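Teaching by hand vs teleop for glassware - is anyone getting their money's worth?

Forum: Lab and Bench Automation > Teaching and Demonstration

hollis_s
Posted 23 November 2023

We've got two arms on one bench and the job is clearing glassware into a plastic bin. Simple enough on paper. Kunetti quoted us for their teleop kit and say we need 208 demonstrations before training is worth starting. I'd like to know where that number comes from, as they couldn't tell me. My own feeling is that we could push the arms through it by hand in an afternoon and get just as far.

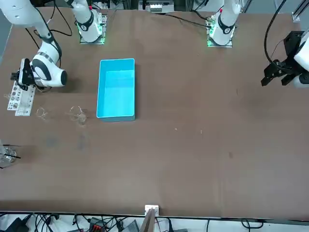

Cleiton Batista
Pushing by hand is fine until you need both arms. You've only got two hands yourself, and you need one near each wrist plus something to work the grippers. I tried it for a week. The paths were lovely and the grip timing was rubbish.

hollis_s
Did you try a foot pedal?

Cleiton Batista
Yes. Two pedals. I kept closing the wrong one.

ulises_ag
There's a bigger problem with hand guiding that the sales people skip over. If you're recording camera pictures as well, your own arms are in every one of them. Then you run it without you there and the thing has never seen the bench like that. You can replay the path afterwards and record that, but now you've done the job twice, and with glass the replay is never quite where you left it.

hollis_s
Fair point about the cameras. I'd been thinking of replay only, no learning. Put the glass in the same spot, run the same path.

ulises_ag
Then why have a robot that costs that much? A jig and a cheap slide would do you.

Gleice Rezende
Bit harsh. Replay does a lot of honest work. But clear glass is a horrible thing to start with whichever way you go. Brown board, clear beaker, all you've got to see by is the edges. Our depth camera gave us holes where the beakers should be. We did 362 demos by teleop at Flernstead and it still went for the shadow of the bin now and then. More demos didn't fix it. Moving the lamp helped more than the last 80 of them.

Cleiton Batista
Which leader arms were you using?

Gleice Rezende
Zeston, the older pair. No force feedback, so you're judging the squeeze by eye. I cracked two beakers on the first morning. You get a feel for it but I wouldn't call it a good feel.

hacer_oz
I disagree with nearly all of this, sorry. Teleop without force feedback is fine for glass if you limit the grip in the controller and stop asking the operator to do it. We train new people in one morning. What ruins the data is four different people all picking things up their own way. One from the top, one from the side, one who stops and thinks halfway down. Pick a way, write it on a card, stick to it.

hollis_s
So how many did you need?

hacer_oz
40 for one beaker into one bin, same operator throughout. It did poorly as soon as we swapped in a taller beaker, I'll admit that.

ulises_ag
So it learned one beaker. That's replay with extra steps.

hacer_oz
No, we moved the beaker every time, and the bin. Replay would have missed on the second go.

ulises_ag
How far did you move them? A hand's width or right across the table? People say "we moved it" and mean a couple of centimetres.

hacer_oz
Half the table. I can send you the start positions.

ulises_ag
Please do. I'd like to be wrong.

Gleice Rezende
Hollis, before you pay for anything, ask Kunetti to run their kit on your glass, on your bench, with your lights on. We never did. Their demo was coloured blocks - so was everyone's.

hollis_s
Asked them this afternoon. They've offered a video call.

Cleiton Batista
Of course they have. Has anybody here used the Hodoroagă gloves, by the way? Same claims, smaller invoice.

Gleice Rezende
Tried them on a stand at a show. My fingers went one way and the gripper went another. Might have been the stand.

hollis_s
Right, I'm going to borrow some leader arms and do Hacer's 40 with the small vessel first, then the beaker. If it falls over I'll post the numbers here, and if Kunetti turn up with real glass I'll post that too.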